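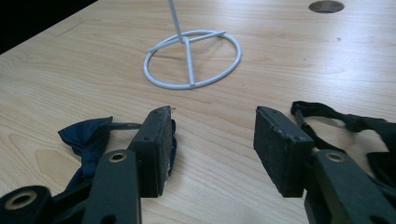 浅色木纹桌面上的白色金属线立架,中间一根细杆,底部为圆形线圈。

Komgate公共工作室更换桌子,旧物架子向居民开放领取

Komgate公共工作室于2020年6月19日重新开放了一楼的大房间。这个房间从五月起关闭,为了更换桌子和整理多年积累的小型用品。现在房间里有20张新桌子,桌面是浅色木纹,每张桌子靠边的位置开了一个圆形的孔,电线可以从孔里穿过去,不需要再从桌边垂下来。

工作室在开放当天发出的通知中说,旧桌子使用的时间很长,有几张桌腿已经不稳,还有几张桌面上留下很深的刀痕。做手工的居民曾经多次提出意见,说在这样的桌面上写字和剪纸都不方便。新桌子由Karnard家具厂制作,高度比旧桌子低一点,儿童坐着的时候手臂也能放到桌面上。

这次整理的另一个内容是架子。工作室过去办过很多次小型展览和义卖,每次都买一些或者收到一些展示用的架子,活动结束以后放进柜子里,很少再拿出来。整理的时候,工作人员把柜子全部打开,一共登记了136个架子,其中有挂首饰的、放明信片的、挂杯子的,也有一些已经不能确定原来的用途。数量最多的是白色金属线做的立架,它的结构很简单:一个圆圈平放在桌上,圆圈里面有几根横条连到中心,从中心向上立起一根细杆。

登记以后,架子按照情况分成三个部分。第一部分留在工作室,供以后的展览使用。第二部分送给Enriquez街的旧货商店,商店已经同意接收。第三部分大约50个,放在大房间里,附近的居民可以免费领取。每个家庭最多领取2个,领取的时候在门口的本子上写下名字和架子的种类就可以,不需要提前预约。

工作室提醒领取的人注意几件事情。第一,请把架子放在平的桌面上试一试,看底部的圆圈是否完全贴住桌面。有的圆圈在柜子里被压过,稍微变形,放上东西以后会摇动。这种情况一般可以用手慢慢调整,如果调整不好,请放到门旁边的箱子里,不要放回桌上。第二,白色的漆如果有脱落,露出来的金属在浴室这样潮湿的地方容易生锈,所以最好放在干燥的房间使用。第三,细杆比较长,带小孩子来的家长请注意不要让孩子拿着架子跑。

关于新桌子,工作室也有几条新的规定。使用美工刀的时候,必须在下面放切割垫,垫子在窗边的抽屉里,用完请放回原处。使用胶水和颜料的时候,请先铺上纸。热的杯子和热熔胶枪不可以直接放在桌面上。桌上的圆孔只用来穿电线,请不要把纸屑和线头扔进去,因为孔的下面是插座盒,清理起来很麻烦。如果桌面上有一些小的碎屑,用干布擦掉就可以,不要使用带酒精的清洁剂。

一位经常来工作室的居民说,她在家里没有足够大的桌子,做布包的时候只能在地板上裁布,所以房间关闭的时候她觉得很不方便。她希望以后晚上也可以使用这个房间。工作室回答说,目前还没有决定晚上是否开放,需要先看白天使用的人数,也需要和楼上的Flekach音乐班商量,音乐班在晚上有课,两边的人共用一个入口。

还有居民问到旧桌子去了哪里。根据通知,状态比较好的几张已经搬到后面的仓库,用来放工具;其他的拆开以后,木板留给木工小组做练习材料。木工小组打算用这些木板做几个矮的书架,做好以后放在走廊里。需要木板边角料的居民,可以直接和木工小组联系,数量不多,先到先得。

大房间的开放时间和以前一样,从上午到傍晚,中午不休息。第一次来使用的人,请先到前台领取一张使用卡,填写以后可以当天使用。团体使用仍然需要提前申请,申请表也在前台。架子的领取没有规定结束的日期,领完为止。如果最后还有剩下的架子,工作室会把它们和第二部分一起送到旧货商店。

工作室同时表示,现在暂时不接收居民捐赠的新架子和其他展示用品,因为柜子里的空间已经重新分配,用来放布料和纸张。如果有居民想捐赠布料,请先洗干净并且叠好,再交给前台。

(Komgate社区消息)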